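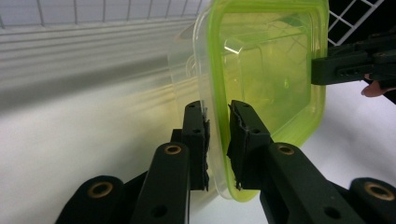 3 min read

Search this forum... Search Advanced

Does batch cooking save anybody money?

gorkthorpe_gary
My sister-in-law signed up for the Hesine meal prep course and now the whole family has to hear about it. The sales page says the average household "recovers" $619 a year by cooking everything on Sunday. I asked where that number came from and got a link to the same sales page. Has anyone here kept receipts before and after? I don't want to hear how calm your Wednesdays are. I want grocery totals.

tansy_b
I kept receipts for a while, starting in February. We spent less on takeout and more on groceries, and the difference was small enough that one birthday dinner would have wiped it out. I also bought a stack of lidded boxes, which I suppose should go in the spreadsheet too.

Kofi Laryea
The boxes should absolutely go in. So should the second freezer people end up buying, and the power to run it. Every one of these plans starts the math after you've already paid for everything.
That said, I do cook ahead and I do think it's cheaper for me. I live alone and I used to throw out half of every bag of spinach. Now it goes in a soup the day I buy it.

gorkthorpe_gary
OK but that's using up your spinach. You could do that without a course and a color-coded calendar.

Kofi Laryea
Sure. I never paid for the course.

mrs_dunmore
I think you're being unfair, Gary. I did the Hesine thing last year, and yes, the videos are padded, but I have three teenagers and it got us out of the drive-thru line. I didn't save what they claim. I did save something. Not everybody has the energy to work out a system from scratch after a full shift.

gorkthorpe_gary
How much is something?

mrs_dunmore
I didn't write it down. I can see my bank balance, thanks.

pilot_light
This is my problem with the whole topic. Everyone feels like they saved and hardly anyone has a figure. You start cooking ahead the same month you decide to be good about money, so you also quit buying coffee out and cancel a subscription or two, and then the chili gets the credit.

tansy_b
Yes! We stopped going to Lamptey Market that same month because the parking lot was torn up, and I bet that did more for our bill than any casserole. I can't walk through that cheese section without losing 20 minutes and my self-control.

ovenmitt_joe
Going to disagree with most of you. Rice, beans, chicken thighs, whatever greens are marked down. Cook two big pots, portion it, eat it for 5 days. I've done it for years and I spend less than anyone I know. It isn't complicated and it isn't a scam.

pilot_light
Five days of the same chicken. I'd be ordering pizza by day three and then you're paying twice.

ovenmitt_joe
Then freeze half of it. Label it with the date, cool it before the lid goes on, and leave a little room at the top if it's soup.

Kofi Laryea
Joe's way works if you're Joe. What bugs me is the Valura app, which my coworker pays for. It gives you some 400 recipes and I swear a third are the same sheet pan dinner with a different spice on it. She still has to do the shopping and the dishes.

mrs_dunmore
On dishes I'm with you. The Sunday cleanup is brutal and it never shows up in the videos - the sink is always empty when the food comes out.

gorkthorpe_gary
So far I have one small saving with asterisks, one "something," and Joe. I'm going to write down every grocery and takeout receipt for a month as we are now, then a month cooking ahead, no course. Boxes included, Tansy.

tansy_b
Post both months even if it makes you look wrong.

gorkthorpe_gary
I will. My wife has already said she isn't eating lentils, so the second month may be short.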